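Stisamton library to open later from October

Stisamton Library will stay open until 8pm on two evenings a week from October, after a survey found that many residents could not get there during the day.

The survey ran over the summer and drew 477 replies. Of those, 179 asked for evening opening and 58 asked for more study space. The remainder were mostly about parking, the toilets and the price of printing.

Branch manager Wanting Su said the extra hours would be covered by existing staff, with the library opening an hour later on both mornings to make up the time.

"People who work in town get home after we have shut," she said. "We have known that for years – the survey put a number on it."

The first floor will also get 22 more desks, which will go where the old map cabinets stand. The maps are moving to the records store on Callico Road and can be ordered with a day's notice.

Changes to the 14 bus, which stops outside, have not been agreed. The last service towards Lelter still leaves before the new closing time.

Printed timetables can be picked up at the front desk. Book returns through the outside slot are not affected.

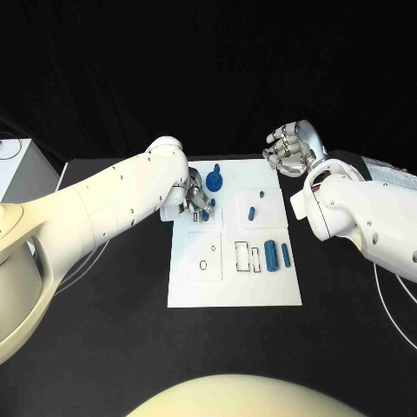
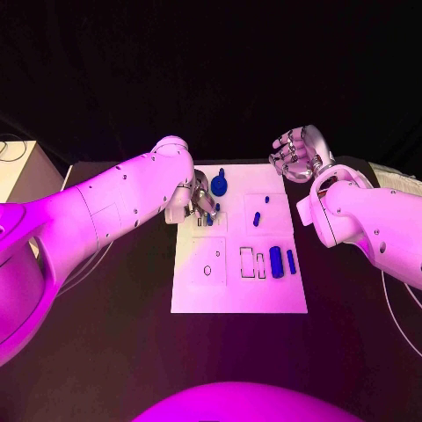 White board on a dark tabletop, with small blue pieces, in both pictures.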